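News > Workshop > Grippers

Hajji finishes first round of hand trials

March 28, 2018

Hajji has finished the first round of its gripper comparison, with two multi-fingered hands, the Brekska and the Bratska, taking turns on the same white arm. The trials began in February and cover food and drink items passed between a person and the arm.

Each hand was given 230 attempts. Soft and slippery things were put on the list on purpose – jelly cups, grapes, bottled tea – as the older two-finger gripper had dropped or squashed too many of them. A person holds the item on an open palm, the fingers close over it, and the attempt counts only if the item is lifted clear and set down without damage.

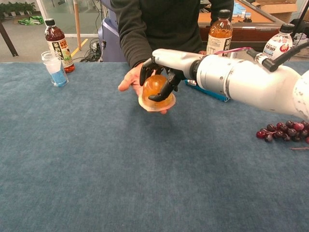
The Brekska failed 12 times and the Bratska 13, so there is little to choose between them on grip alone. The Bratska closed faster, but its fingertip pads wore through and had to be changed after 70 attempts. The Brekska kept its first set to the end.

Both were run from the Darari controller with the same force limit. A second round will repeat the test with a lower limit and a different wrist camera – the present one loses sight of small items once the fingers start to close. No decision on buying will be made before then.

Contact Hajji | Copyright 2018 Hajji | Back to top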